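Skovdale, Jan 6, 2019

**Gridow opens refill shop for household goods in Skovdale**

Gridow, a small company that sells soap, detergent and dry food without packaging, will open its first permanent shop in Skovdale in May. The shop will be in the former Ramasamy shoe store, next to the bus station.

Customers can bring their own containers or borrow one from the shop for a small deposit. Each container is weighed empty at the entrance, and the customer pays only for the contents.

"Many people told us that they want to buy less packaging, but they do not want to drive to another town for it," said Kamala Arumugam, founder of Gridow. "Now they can stop here on the way home from work."

For the last two years the company has sold its goods from a market stall. The stall has 600 regular customers, and they will keep their member cards and their discount when the shop opens.

## What the shop will sell

The first range includes dish soap, laundry detergent, rice, lentils, oats, coffee and salt. Cleaning products come from Stodier, a family producer that takes back its empty drums and fills them again. Fresh food will not be sold in the first year.

Containers with any kind of lid are accepted, if they are clean. Glass, metal and plastic are all welcome - also old ones from the kitchen at home.
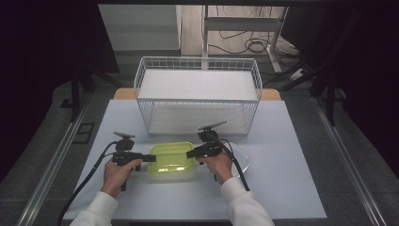 ## Deposit and opening hours

The deposit is paid back in full when the container is returned, and no receipt is needed. Gridow has bought 1,000 containers for this purpose. Returned containers are washed in the back of the shop before they are lent out again.

The shop will be open until 6 in the evening. It will have six employees, and two of the positions are still open. Applications can be given at the market stall.

Onni Hakala, who will manage the shop, invites schools and clubs to visit before the opening. "We like to show how the weighing works," he said. "It takes a few minutes to learn, and children are often faster than their parents."

## Contact

Onni Hakala, shop manager, Gridow, Skovdale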